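Projet de groupe – rapport final
Le rangement du plan de travail fait-il gagner du temps ?
Groupe : Rostam Amini, Soudabeh Kermani, Dehua Tan
Encadrant : Farzad Rezaei
Rendu le 15 décembre 2022

1. Point de départ

Le sujet nous a été proposé sous une forme affirmative : montrer que le rangement du bureau améliore l'efficacité au travail. Nous avons demandé à le reformuler en question, ce qui a été accepté. Les guides de méthode que l'on trouve en ligne promettent tous des gains de temps considérables à qui trie ses papiers dans des boîtes. Nous avons voulu savoir d'où sortaient ces gains, et si nous pouvions en retrouver une partie avec nos moyens, qui sont modestes.

Le guide le plus diffusé dans notre filière est celui de la société Pomico, qui vend par ailleurs des boîtes de rangement. Il annonce 84 heures gagnées par an et par salarié. Aucune source n'est donnée. Nous avons écrit deux fois à l'adresse de contact, sans réponse. Le manuel Brollosis reprend le même chiffre en citant Pomico, et plusieurs blogs citent Brollosis. La chaîne s'arrête là.

2. Ce que dit la documentation

Nous avons distingué deux types de textes. Les premiers racontent une réorganisation vécue par leur auteur, toujours réussie. On n'y lit jamais le récit de quelqu'un qui aurait trié ses tiroirs pendant un week-end et constaté le lundi que rien n'avait changé. Les seconds décrivent des enquêtes par questionnaire, où l'on demande aux gens s'ils se sentent plus efficaces dans un espace rangé. Ils répondent oui, mais la question mesure une impression.

Kamran Arabzadeh, responsable des services généraux chez Erkgate, a accepté un entretien d'une heure. Son entreprise a imposé la règle du bureau vide le soir. Il y est favorable, surtout pour le nettoyage et la confidentialité. Sur le temps gagné, il a été net : « Je n'ai aucun chiffre, et je me méfie de ceux qui en ont. » Il a ajouté que certains services avaient simplement déplacé leurs piles dans les armoires, où elles sont plus difficiles à consulter.

3. Méthode

Dix étudiants de la résidence Yazdani ont participé. Chacun devait retrouver une série de documents et de petites fournitures sur son propre bureau, d'abord dans l'état habituel, puis après une séance de tri suivant les consignes Pomico. Nous avons relevé 355 recherches au total, chronométrées à la main par l'un de nous.

Il faut dire tout de suite ce qui ne va pas dans ce protocole. Les participants savaient ce que nous cherchions. L'ordre des deux conditions n'a pas été inversé, donc l'habitude de l'exercice joue en faveur du bureau rangé. Le chronométreur n'était pas toujours le même – et nous n'avons pas tous la même façon d'appuyer. Enfin, le temps passé à trier n'était pas compté dans la première version du relevé, ce que notre encadrant nous a fait corriger.

4. Résultats

Sur les recherches isolées, le bureau rangé l'emporte légèrement pour les fournitures. Pour les documents en cours, l'écart disparaît, et il s'inverse chez cinq participants. Ces derniers connaissaient l'emplacement de chaque feuille dans leur désordre et devaient, après le tri, se rappeler dans quelle boîte elle était passée.

Si l'on réintègre la durée du tri, le bilan devient négatif pour tout le monde sur la période observée. Il faudrait un suivi jusqu'en janvier au moins pour savoir si l'investissement finit par être remboursé. Nous ne l'avons pas fait.

5. Discussion

Le résultat le plus solide est peut-être le plus banal : une place fixe aide pour les objets que l'on utilise rarement. Pour le reste, nos données ne permettent pas de trancher. Le type de contenant, auquel le guide Pomico consacre un chapitre entier, n'a eu aucun effet que nous puissions distinguer du bruit. Une boîte en plastique ou une caisse en bois ouverte, cela revient au même tant que l'on sait ce qu'on y a mis.

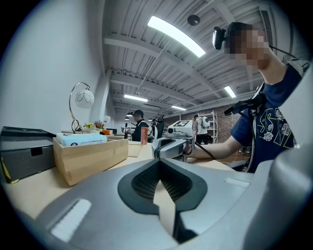
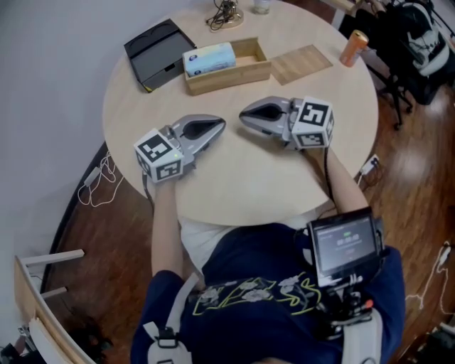

Nous restons également réservés sur la notion même d'efficacité. Retrouver une agrafeuse en quatre secondes au lieu de sept n'a jamais fait avancer un mémoire. Les participants les plus satisfaits du tri parlaient d'ailleurs peu de temps et beaucoup de confort, ce qui est une raison suffisante de ranger, à condition de ne pas la convertir en heures de travail dans une brochure.

6. Suites possibles

Un autre groupe pourrait reprendre l'étude en tirant au sort l'ordre des conditions et en confiant le chronométrage à une personne extérieure. Les feuilles de relevé et la grille d'entretien sont disponibles auprès de Soudabeh Kermani. Les consignes de tri sont jointes en annexe, avec nos annotations en marge.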